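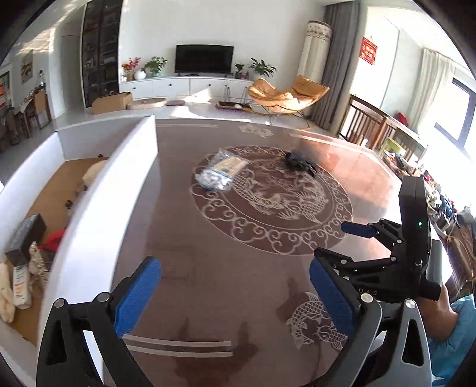
Acta reunión de vecinos, escalera B, junio. Empezamos 19:40, en casa de Liên Võ (2.º izq.). Faltan los del ático, avisaron. Toma notas la del 3.º, perdón por la letra, luego lo paso a limpio.

1. Acta anterior
Leída deprisa. Se aprueba. Corregir: la avería del portero fue en marzo, no en abril.

2. Humedad en el patio
Sigue igual. Budidmont vino, miró, dice que es la bajante y que hay que abrir pared. Presupuesto: unos 3000 euros, sin IVA. El del 1.º dcha. no lo ve claro, quiere otra opinión. Se pide segundo presupuesto a Femico. Si no contestan en dos semanas se tira con Budidmont. Votado: a favor todos menos el 1.º dcha., que se abstiene.
Ojo: mientras tanto no tender en la cuerda de abajo, gotea.
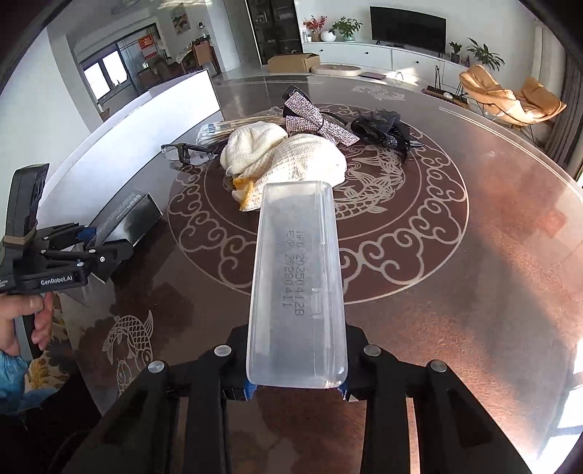

El seguro, pendiente. Liên llamó y le piden fotos de la mancha y el informe del fontanero. Informe no hay todavia. Reclamarlo.

3. Ascensor
Revisión pasada. Cambian el botón del 2, que se queda metido. Majimbun sube la cuota mensual a 39 euros por piso, antes 33. Quejas. Preguntar si hay permanencia en el contrato, nadie lo tiene a mano. ¿Lo guarda el administrador?
Se deja para la próxima.

4. Bicis en el portal
Otra vez. Se acuerda: máximo las dos de los niños del bajo, pegadas a la pared del contador. Las demás al trastero. Cartel nuevo, que el viejo se cayó. Lo hace la del 3.º (yo).

5. Fiesta de verano
Fecha sin fijar, finales de mes si se puede. Cada piso trae algo de comer. Bebida a escote. Mesas plegables: preguntar en Billasitz lo que cobran por alquilarlas. Música hasta las 23:30 y ya, que el año pasado hubo lío con el número de enfrente.
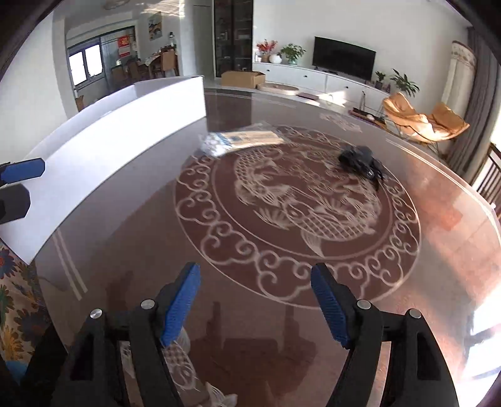

Salón del 2.º izq., mesa redonda de cristal.

6. Ruegos y preguntas
- Luz del rellano del 3.º, parpadea. Cambiar tubo.
- Llaves de la azotea: falta un juego. Quien lo tenga que lo deje en el buzón de Liên.
- El 1.º dcha. pide que no se cierre la puerta de golpe por las mañanas. Se toma nota.
- Felpudos: no se llega a tratarr.

Se levanta la sesión 21:05. Próxima en septiembre, sitio por decidir.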